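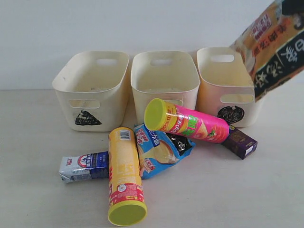
How many goes at the same job does it take before the arm learns anything? More than I'd like, and it matters a lot how different they are from one another.

2022-10-24

That was the question my mum put to me on the phone last night and I gave her more or less that answer, and then she wanted to know what I was having for tea. Fair enough. I've been chewing on it ever since though, so it goes in the diary.

Sorting day again at Grandley. The task is the snack one: everything starts in a heap on the table, three cream bins along the back, and each thing has to end up in the right bin. I drive the arm, the computer writes down everything I do, and later on Tshepo feeds the lot into the model and tells me which bits of my driving were rubbish. (He's nice about it. He says "this one's interesting", and I now know what interesting means.)

We've got marks scribbled on the bins in black pen. One's a triangle and one is a round thing that could be a circle or could be a heart, depending who you ask. I say circle. Sizwe says heart and has started writing "heart bin" in the notes, so now we have both words in the same log and somebody will have to go through and tidy that up before it goes to Cedix. I know exactly who that somebody will be.

The target was 30 good runs before lunch and I got to 14. I was so cross! The first hour went really well too, I had a lovely rhythm going, and then I started thinking about the rhythm and lost it completely. Same as when you think about walking down stairs.

The tubes are what get me. A bag is forgiving, you can grab a bit of crinkle almost anywhere and up it comes, swinging about, but it comes. A chip tube lying down is a different animal. Come at it slightly off and it rolls, and if it rolls it takes its neighbours along, and then the heap I so carefully made messy is messy in some other way. The pink one is my enemy. The yellow one I can manage if it's lying pointing towards me, because then I only have to close across it. The little purple box is the treat, all flat sides, I save it up like the last roast potato.

And bags have their own trouble, to be fair to the tubes. The big ones hang down so far when you lift them that you have to go up much higher than feels sensible before you cross over the edge of a bin. My instinct is always to go low and quick. I have a sticky note on the desk that says HIGHER in Tshepo's writing.

We had a bit of a disagreement about the mess itself. I like to lay the packets out with a little space between them, partly out of kindness to myself, and Sizwe came by and pushed everything back into a pile with things lying across each other. His point is that if I only ever show it tidy tables it'll only ever cope with tidy tables. I know he's right. It was still annoying to watch him do it with his sleeve.

So we agreed that before each run one of us shuts our eyes and just tips the stuff out, and whatever lands, lands, apart from anything that goes on the floor. That does make every run slower, and my numbers look worse, but Tshepo says the ones from Motaung in May were all so alike that the model had basically learnt one table by heart. I'd much rather have fewer that are any use. I'd also rather have had lunch at a normal time.

Thing I want to remember for tomorrow: when I fumble a grab and then fix it, don't bin the run! I threw away 2 like that this morning before Tshepo caught me. He wants the fumbles as long as I get there in the end, so it can see how to put a mistake right. He only wants me to scrap the ones where I give up or where I put my hand in to help. I did put my hand in once. Pure reflex, the tube was rolling and I just reached out and stopped it, like you would with a toddler near a kerb.

Afternoon was better, I'll say that. I went slower on purpose, stopped watching the counter, and had Sizwe read out which bin so I wasn't looking down at the sheet. My shoulders are killing me all the same. The chair is a Skodby one that somebody else set up for much longer legs and I can't find the lever.

Need to ask for more packets as well. The model could do with seeing a few things it hasn't met, and I could do with looking at something other than that pink tube. Also milk, bin bags, and ring Mum back about Saturday's train, she wants the times.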